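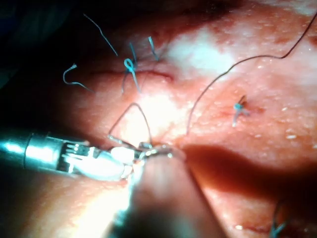
CARRILHO — Surgeons in training at Carrilho Regional Hospital will have to log more hours of supervised stitching before they are cleared to close wounds inside the body on their own, under a teaching plan the hospital put into effect in November. The plan covers residents in general surgery, urology and gynecology. It deals mostly with suturing, the part of an operation that instructors say takes the longest to learn and gets the least time on the schedule. A dark thread pulled up into a narrow loop over the jaws of an instrument, close to a knot tied in light blue, is the kind of view residents will spend much of their first year looking at. They will be expected to handle the thread without fraying it, keep the loop from snagging and set each knot flat before going on to the next.

Under the old rules, a resident could be signed off after a set number of operations, whatever share of the sewing he or she had done. The new plan counts stitches and knots separately. Each resident must place 1,000 practice stitches at the bench and have them checked by an instructor before sewing on a patient. A second set of 1,000, done in the operating room with a senior surgeon present, is required before sign-off.

Dr. Xiomara Villanueva, who directs surgical education at the hospital, said the change grew out of a review of the training logs.

"We had people finishing their second year who had been in the room for plenty of cases and had tied very few of the knots," Villanueva said. "They knew the steps. They hadn't had the thread in their hands enough."

The review looked at 1,254 operations in which a resident took part. In most of them, the attending surgeon did the closing, often to save time at the end of a long case. Villanueva said she did not blame the attendings.

"If you have another patient waiting and you can close in half the time, you close," she said. "So we had to put the time on the schedule and protect it."

Bench practice takes place in a room on the hospital's ground floor that used to hold patient records. It opens at 6 a.m. and stays open until the evening shift change. Residents work on pads of synthetic tissue made by Stenurine, a supplier based in Cisutberg, and on animal tissue from a local butcher. They start with single stitches and square knots, then move to running stitches, in which one length of thread is carried along the whole wound.

Gus Crenshaw, a nurse educator who runs the room, keeps the pads after each session and cuts the knots open to see how they were thrown. A loose first throw is the most common fault, he said, followed by tails cut too short.

"A tail that's too short can let the knot slip," Crenshaw said. "I'd like them to find that out on a pad."

Crenshaw also asks residents to watch how they hold the thread. Gripping it hard with the jaws of an instrument in the middle of its length can weaken it, so they are taught to take hold near the end, in the part that will be trimmed away. Slack is another problem. A long free end can drift across the place where the surgeon is working and get caught in the next stitch.

Dr. Solène Vasseur, a urologist who teaches in the program, said that sewing through small openings calls for a different set of habits from sewing by hand. The surgeon judges tension largely by eye, she said, by watching how the tissue moves and how the thread lies.

"You look for the edges coming together and then you stop," Vasseur said. "The beginners keep pulling. They want to feel it get tight."

She said glare is also something residents have to get used to. Tissue inside the body is moist and throws back a lot of light, and a fine dark thread is easier to follow in some spots than in others. Vasseur has her students move the thread a little before they reach for it, so that they can be sure which strand they are about to pick up.

Not everyone at the hospital was in favor of the plan at first. Operating room managers were concerned that cases would run longer if residents did more of the closing. The hospital agreed to add time to the daily schedule in 2 of its operating rooms and to assign residents to those rooms when they are working on their supervised stitches. Verna Fitzsimmons, who manages the operating room schedule, said the first weeks had been tight but workable.

"We moved some of the short cases to the afternoon," Fitzsimmons said. "The staff wanted to know ahead of time which rooms would be the slower ones, and now it's on the board by 5 p.m. the day before."

Patients are told before surgery that a resident may take part and that a senior surgeon will be in the room the entire time. They may ask that the attending do all of the sewing. The consent form was rewritten to say so in plainer terms, the hospital said.

Tamsin Tran, a second-year resident in general surgery, has finished her bench stitches and is working on the second set. She said she practices in the mornings before rounds and has gotten into the habit of tying knots with a spare length of thread while she reads.

"My first pads were pretty bad," Tran said. "Mr. Crenshaw still has one of them up on the wall."

Residents who were already past their second year when the plan took effect may finish under the old rules, though several have asked to use the practice room. The hospital in Stornodine, which shares some teaching staff with Carrilho, is considering a similar requirement and will send instructors to watch the bench sessions this winter.

Villanueva said the plan will be reviewed after its first full year. The knot checks will continue in the meantime, and the practice room is open to nursing and veterinary students by arrangement with Crenshaw's office.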